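**Worn toy blocks: bag them up or give up?**

**Virgilio Magbanua**
I have inherited a set of little building blocks, some painted wood, some foam, and I want them to live in a canvas tote. The long yellow one has small dark specks and chips. Do I wash them all together, and is a tote even a sane idea? My other storage plan is the floor, which is going very well.
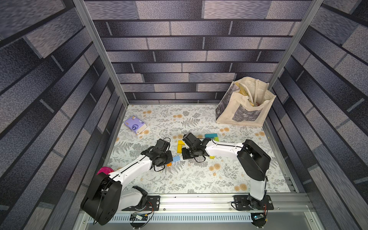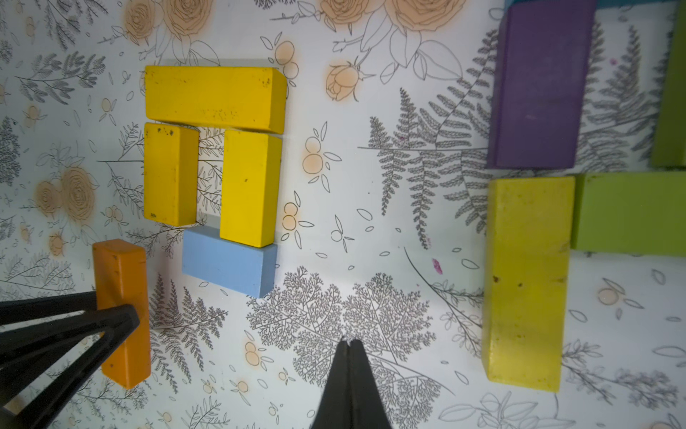 I'd like this settled by Saturday, when my sister brings her kids and their opinions.

**Elsie Kerslake**
Don't soak the wood. It swells, and then nothing stacks and everyone cries. Damp cloth, drop of dish soap, dry on a towel overnight. The foam can go in a bowl of soapy water, but squeeze it gently and give it 2 days to dry before it goes in a bag with anything. Chips are fine if the paint isn't flaking. If it comes off on your thumbnail, sand it or retire the block.

The tote works as long as the blocks get their own. We had one for blocks, tissues and a sweater, and guess which came out last every time.

**Dateo**
just get a bin. we have 237 blocks and I step on 11 of them a night, bag or no bag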